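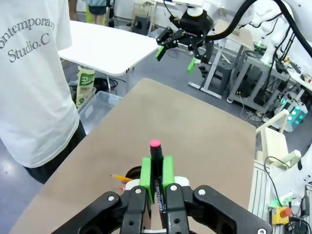 Boards > Paper, Print and Film > Storage and Labelling

Filed under: prints, numbering, pencil v. marker

Writing reference numbers on the backs of resin-coated prints

14 replies hidden by your filter settings · 716 views

**halftone_row**
June 19, 2025

I have 2,171 loose family and local-history prints to number. They range from fibre-based black and white, mostly pre-war, to resin-coated colour from the seventies onwards, with a small group of card-mounted studio portraits. The catalogue is a plain spreadsheet with one row per print.

The fibre-based prints are straightforward. HB, light pressure, bottom edge of the back, print face down on clean blotter. My difficulty is the resin-coated ones. HB slides over the polyethylene and leaves a grey trace that comes off on a dry finger. Pressing harder embosses the front. I have tried 2B with marginally better results.

The alternative is a fine permanent marker. The ones I have are alcohol based. They write well on the back of the coated paper and look dry within seconds, but I have seen older prints where something similar has set off onto the face of the print stacked below.

Is there an accepted method that does not involve sleeving everything individually? Sleeves for the whole lot are outside the budget this year.

**quoin**

Do not use alcohol-based marker on any print you intend to keep. The dye is mobile. It can stay put for years and then travel when the humidity goes up, and it can come through the paper at an unsealed edge. "Permanent" on the barrel refers to resistance to water, and says nothing about light, solvents or migration.

For coated backs use a soft pencil, 4B at the least and 6B for preference, or a pencil sold for writing on film. Blunt the point on scrap first. A sharp point is what causes the embossing, more than the grade.

**bromide72**

Disagree in part. 6B on coated paper is legible but it smears, and the loose graphite ends up on the face of the next print in the stack. I did a batch that way and spent an evening with a soft brush getting grey dust off highlights. If you go this route you must interleave, and if you are interleaving you have already spent a good part of the sleeve money.

What I use now is a pigment pen, the sort sold for technical drawing on film. Carbon pigment, no dye. Wait a full five minutes before stacking.

**quoin**

Five minutes is optimistic on polyethylene. Nothing soaks in, so drying is by evaporation alone. I would leave them out for an hour.

I accept the point about dust. I should have said to wipe the surplus off with a dry cotton pad after writing. The line gets fainter but remains readable.

**halftone_row**

Useful, thank you. I had not considered that point shape mattered more than grade. For the record, what I had to hand when I started was an ordinary desk assortment and I worked through it on scrap prints of three different makes.
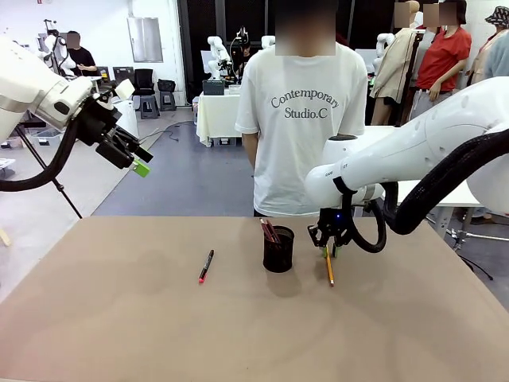 Results so far, writing the same four-digit number on each and rubbing it once with a dry cotton pad after ten minutes:

HB, sharp: illegible after the rub on all three, visible ridge on the front of two.
2B, blunted: faint but readable on two, gone on the third.
Fine marker: unaffected by the rub, slight smear on one.

The third make has a noticeably glossier back. I have ordered 6B and a film pencil and will add them to the list.

**saltprint_sw**

A dry rub after ten minutes measures the wrong thing. The risk with marker is transfer under pressure over time, so test for that. Put the marked sample against white blotter, add a second sample face down on it, put a couple of heavy books on top and leave it in a warm cupboard for a month. Then look at the blotter and the face of the second print. It is crude, but it will separate the pens from each other.

Include a blank control, otherwise you will blame the pen for a stain that came from the print.

**halftone_row**

Agreed on the control. A month is acceptable for the coated group. I can get on with the fibre prints in the meantime.

**gutter_margin**

Can I ask why the number has to be on the print at all? We have a similar collection at the Nellov reading room, and for coated prints we number the enclosure only. Four-flap folders of unbuffered paper, ten prints to a folder, slip of thin paper between each, number pencilled on the slip. 1,585 prints done so far, and nothing written on any coated back.

Cost per print is a fraction of polyester sleeves, as the slips can be cut from large sheets.

**quoin**

Because slips and prints part company. Somebody takes ten prints out to show a visitor and puts them back in a different order, and your catalogue is now wrong in a way that cannot be detected. A number on the object is the only link that survives handling.

**gutter_margin**

It can be detected if the catalogue entry describes the print properly. Dimensions, border style, processing-lab stamp if any, subject. I would sooner correct an order than have ink on the reverse of a print that did not need it. It also depends who has access. Ours are handed out one folder at a time and checked on return.

**quoin**

Checked by a person comparing ten photographs of the same harbour from nearly the same position. I have done that job. The descriptions do not save you.

**bromide72**

Both, then. Slip number plus a very small mark on the print, in the margin area of the back where there is border and no image on the other side. If the mark ever migrates, it migrates under a white border. That is how the Mösli albums were handled when they were taken apart and it has held up well.

Keep the number short. If the catalogue prefix is the same for every item, it does not need to be written every time. Four digits fit in a strip 15 mm wide.

**halftone_row**

Behind the border is sensible. It excludes the borderless colour prints, which is 605 of them, all coated, and these are also the ones with the glossiest backs. I could put those in folders with slips as gutter_margin describes and mark the rest directly.

A further question on adhesive labels. A local supplier has suggested small acid-free labels from Fimeo. The packet says archival.

**saltprint_sw**

"Archival" has no fixed meaning on a packet. Ask whether the label, with its adhesive, has passed the Photographic Activity Test, and ask for it in writing. If they only send you the pH of the paper, the answer is no. Acid-free paper with an unsuitable adhesive is still an unsuitable label.

Separately, labels add thickness. In a stack of a hundred prints with a label in the same corner the pile leans and the corners bend.

**bromide72**

Seconded on thickness. I had a box of Plutau labels go the other way as well: the adhesive dried, the labels dropped off, and I had a drawer full of numbers with no prints attached. Stored in an unheated room, which will not have helped. I noticed in February, during the coldest spell.

**halftone_row**

No labels, then. Current plan:

Fibre-based, HB, light pressure, lower edge of back.
Coated with border, 6B or film pencil behind the border, surplus wiped off, pigment pen only where pencil will not take and only after the blotter test.
Coated without border, folders and numbered slips, nothing on the print.
Card mounts, HB on the back of the card.

**quoin**

Fine, with one objection to the last item. Look at the backs of the card mounts before you write on them. Studio mounts often have printed advertising or the photographer's own negative number there, sometimes in faint pencil. Put yours well clear and in the same position each time, or in twenty years someone will catalogue your number as the studio's. I put mine in square brackets.

**gutter_margin**

Brackets are good practice generally. We use them too.

For the slips, cut them a few millimetres taller than the prints – the number can then be read without lifting anything out. Check the folder depth first. Ours are 5 mm too shallow for the larger size and we had to trim one lot down again.

**halftone_row**

Noted on both. Film pencil arrived this morning. On the glossy make it is better than the 2B, though it needs two passes on the downstroke of a 7. I have put samples under the books with a control and will post the blotters when they come out.

Shares: 6 · Replies shown: 17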